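Draught snake

A draught snake (also draught excluder, door sausage or, in some sewing books, door roll) is a long fabric tube, closed at both ends and filled, that is laid along the foot of a door or window to keep out cold air. It is a common beginner's sewing project and is often made from worn-out clothing.

Construction

The simplest form is a single rectangle of cloth folded lengthways, right sides together, and stitched along the long edge and one end. The tube is turned out, filled through the open end and closed by hand with ladder stitch. The finished length should match the width of the door. A seam allowance of 1.5 cm is usual, and a short stitch length is advised where the filling is fine enough to work its way through the seam.

A double snake has two parallel tubes joined by a flat strip that slides under the door, so that one tube lies on each side and both move with it. The strip needs to be thin and smooth, and lining fabric is often used.

Reused fabric

Trouser legs need the least work, as the tube is already made. Shirt and jumper sleeves can be joined end to end, cuff to shoulder, although the taper has to be trimmed away first. Jackets give larger flat pieces from the back and fronts. Zips and pocket flaps are normally unpicked before cutting, and a sound zip can be put back into the end of the cover so that the filling comes out for washing.

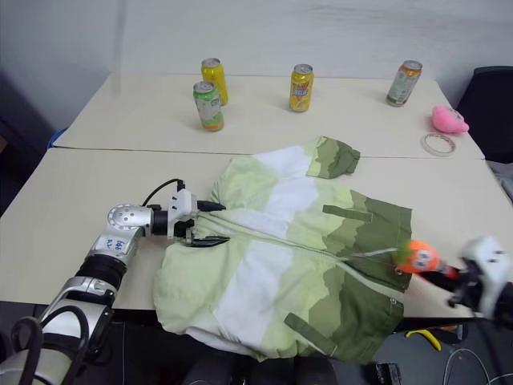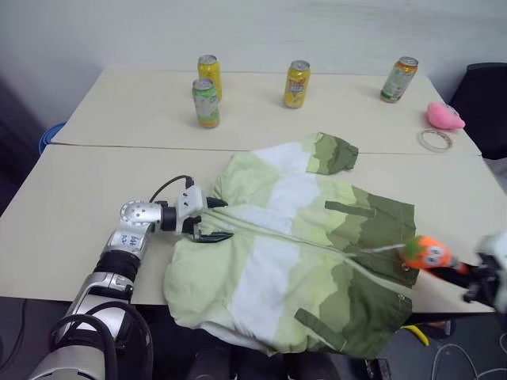 Patterned jacket in pale green, white and olive, laid flat.

Showerproof fabrics block air well but are slippery to sew. Clips are preferred to pins, which leave permanent holes in coated cloth. Stretch fabrics sag once filled and are generally given a woven lining.

Filling

Dry sand, rice, dried peas, wool offcuts and shredded textile waste are all used. Heavy fillings hold the snake in place; light ones are easier to carry but tend to be kicked aside. Many makers combine the two, with a narrow inner bag of sand weighing 200 g or more and soft waste packed round it. Rice and peas can attract mice and insects and must be kept dry. Fillings that cannot be washed should be put in a separate liner.

Patterns

Printed patterns are rarely needed, but several have been sold. The Jumusine sheet covers single and double versions and allows for doors up to 110 cm wide. The Jenadine pattern, drawn by Elisa Donati, divides the tube into seven short sections so that it can be folded for storage – a layout since copied in other designs. Meltico sells a plain liner with a drawstring end.

See also

Bean bag
Patchwork
Upcycling

Page last edited 11/10/2023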